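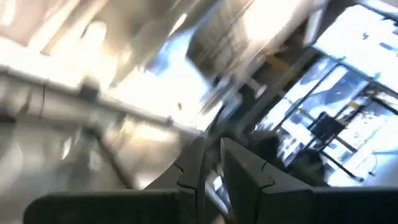
Jun 24, 2024
Madder bath, second round

Picking up from the washed-out batch. Same wool as before, the Ninlow two-ply, 600 g of it in skeins. Scoured again even though the label says it comes scoured. The rinse water was gray on the first pass and a little cloudy on the second, so the label is wrong or the mill changed something.

Alum at 12 percent of fiber weight this time, no cream of tartar. Crisanto thinks the tartar is what pushed the last lot toward orange. I think it was the temperature, but we can't change both and learn anything, so tartar comes out first and the heat stays as it was. Brought the mordant bath up slowly to 80 C, held for an hour, turned the burner off and left the skeins in overnight with the lid on.

Madder is the ground root from Panganiban, the older sack. Soaked it in tap water and poured off the first soak, which was mostly yellow-brown. Saved that in the bucket by the sink. Please don't dump it, I want to put some cotton scraps in it.

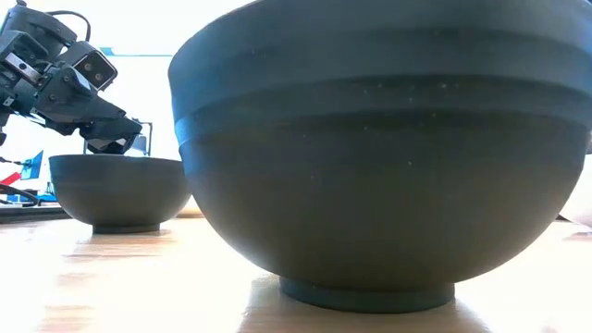 Water: I used tap for everything. Ours is hard and madder is supposed to like that. Consolacion V. tested hers at home and got a number quite a bit lower than the shop tap, so if she repeats this there she should add a pinch of chalk. Write down how much.

Dye bath problems. The thermometer on the big pot read low again. Checked it against the Brornach probe and it was off by enough to matter, so any temperature in this book for the big pot earlier in June is suspect. I put tape on the old one. Use the probe.

Skein 3 tangled because I tied it too tight in one place and too loose everywhere else. Figure-eight ties, four per skein, loose enough to get a finger through. There is a pale band where the tight tie was. It will have to go to the sample box.

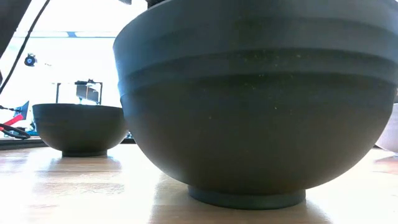
Color out of the pot is a brick red, deeper than the last lot and less orange. I'm not calling it until it dries. Pulled one small skein early for comparison and hung it at the left end of the rack with a paper tag.

Ekow wants a set with iron after this. Fine, but in the other pot, and the spoon that goes in the iron stays in the iron.

To do:
Card 19 in the swatch binder is missing its recipe. Teodoro made that one, ask him.
Order alum. One bag left and it is already open.
Light test strips: half under foil, half in the south window, same tape as last time.
Lid for the big pot needs a new knob screw.
Exhaust bath is still pink. Try the silk noil in it tomorrow before it goes sour.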